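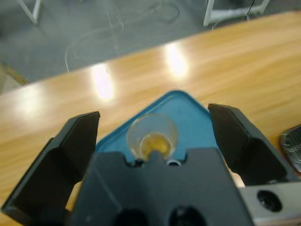
Cómo preparar la bandeja de la miel para el desayuno (y que la mesa siga intacta después)

En mi casa la miel se sirve en vasito. Mi madre la ponía así los domingos, y cuando me mudé a Drarnau fue de las pocas costumbres que me traje enteras, sin quitarles ni añadirles nada. El tarro grande se queda en la despensa y a la mesa sale solo lo que vamos a comer, en un vaso pequeño de cristal y encima de una bandeja. Me lo habéis preguntado varias veces en los comentarios, así que os lo cuento con calma, que esto tampoco tiene prisa.

Lo que hace falta

Un vasito de cristal transparente, de boca redonda y más bien bajo
Una bandeja con un poco de borde
Miel líquida o de textura media
Una cucharilla
2 paños: uno húmedo y otro seco

La bandeja

Podéis usar la que tengáis, redonda, cuadrada o con pico, mientras tenga el borde algo levantado. La miel cae siempre por donde menos conviene, y ese bordecito, por bajo que sea, evita que el hilillo llegue a la madera. A mí me gustan mucho las azules y las verdosas para esto, porque el ámbar destaca una barbaridad al lado. Mariann Medve, mi vecina, la pone sobre un plato blanco de postre y también le queda preciosa, conste.

Antes de colocarla, pasad la mano por debajo. Si notáis una miga o un granito de azúcar, limpiadlo bien: en una mesa de madera con acabado brillante, una miga arrastrada deja una raya que luego se ve cada vez que entra el sol (yo tengo una desde mayo y todavía me duele).

Templar la miel

Si la miel está muy espesa, poned el tarro cerrado en un cuenco con agua templada, que no queme al meter los dedos. Con un cuarto de hora suele bastar, aunque las mieles de bosque piden algo más de paciencia. No la metáis en el microondas, que se calienta a trozos y pierde perfume. Secad muy bien el tarro antes de abrirlo, para que no le entre ni una gota.

Llenar el vasito

1. Comprobad que el vaso está completamente seco por dentro. Yo le doy una vuelta con el paño aunque parezca que no hace falta.

2. Poned el vaso ya sobre la bandeja. Llenarlo en la encimera y trasladarlo después es buscarse un disgusto.

3. Coged una cucharada generosa, acercadla al centro del vaso y dejadla caer despacio, sin tocar las paredes. Si apuntáis bien al centro, el cristal se queda limpio por arriba y la miel se asienta ella sola en el fondo.

4. Parad antes de lo que os pide el cuerpo. Con el fondo cubierto tenéis para unas cuantas tostadas, y rellenar cuesta un momento.

5. Para cortar el hilo, girad la cuchara sobre sí misma un par de veces y levantadla – es cuestión de muñeca y sale a la tercera o la cuarta.

En la mesa

Dejad la bandeja bien apoyada, lejos del canto y al alcance de todos. Si hay niños, mejor hacia el medio de la mesa. La cucharilla va tumbada sobre la bandeja, al lado del vaso; si la dejáis dentro, con un vaso tan pequeño, el peso del mango puede volcarlo.

Si cae una gota en la madera

Primero el paño húmedo, escurrido a conciencia, sin frotar: se apoya, se espera unos segundos para que la miel se ablande y se levanta. Después, el paño seco en el sentido de la veta. Nada de estropajo ni de limpiadores fuertes, por pegajosa que esté.

Y lo que sobra

Lo que queda en el vaso no vuelve al tarro, porque ya ha visto cucharas y migas. En casa lo termino en el yogur de la merienda o le echo un chorrito de infusión caliente directamente al vaso, si es de los que aguantan el calor, y lo remuevo hasta que se suelta todo. El vaso se lava luego con agua bien templada, y la bandeja, con una pasada de esponja suave por el borde, que es donde se esconde siempre lo pegajoso.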